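Re: Right arm stop on the organizer task

Iolo Samuel wrote:
> Stop 603 was a one-off. I cleared it and the Bultel cell finished the
> batch. Trundow have the log and think the labels confused it. I'd call
> it closed.

I wouldn't, sorry. We had the same stop 9 times in 29 runs in May, always on the right arm, always with the bottle over the compartments. The small jar has never tripped it once.

I don't buy the label theory either. The yellow labels were on the organizer in the good runs too. My money is on the grip – the bottle goes in at a tilt, the base touches wood before the arm thinks it should, and the force limit does what it is there for.

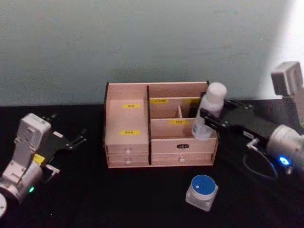 What I'd want before anyone closes this

1. The raw force trace from Trundow, unfiltered. Their summary leaves out the last 2 seconds.
2. A run with the old Braketti fingers back on.
3. No more clearing the stop from the keyboard. Ahonen's manual says walk over and look first.

If all that comes back clean, I'll drop it.

3 replies · 0 shares

Related threads
Braketti finger wear
Force limits after the update
Who resets the cell at night?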